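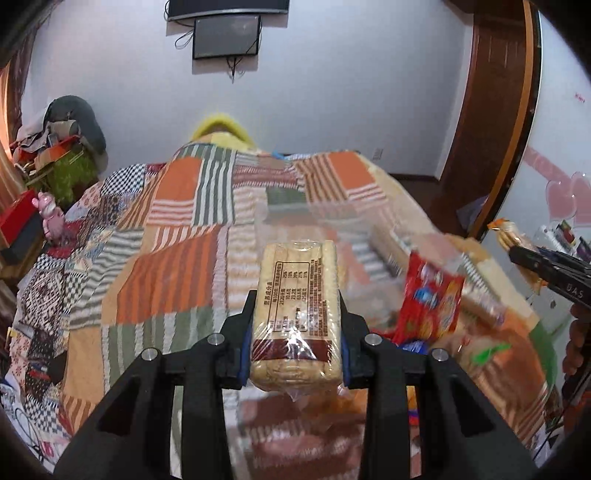
The quilts of Hokullow

Drive up to Hokullow on a Saturday in July and you'll see the quilts before you see the town. They hang off porch rails, over fences, down the side of the old feed store – every spare inch of Main Street gets one. I went for an afternoon and stayed two nights!

Quilting took hold in the valley when the Rolland shirt mill was still running and the offcuts went home by the sackful. Stripes, mostly, with checks if you were lucky. The mill closed years ago, but people still cut their patches from shirts, and they still turn the stripes every which way so the whole top seems to move when you shake it out.

What I loved most was how hard these quilts get used. I saw one from the mill days with 641 patches, and it was on a bed, with a cat on it. Another had been mended so often that the owner couldn't tell me which squares were original (she didn't mind a bit).

If you want to try it, the Clokico fabric store sells scrap bundles for $29, and the back room is open for sewing until nine. Bring old shirts, wash them first, and cut on the grain. My own effort stands at 21 patches. I'm hoping to have it big enough for a crib by November.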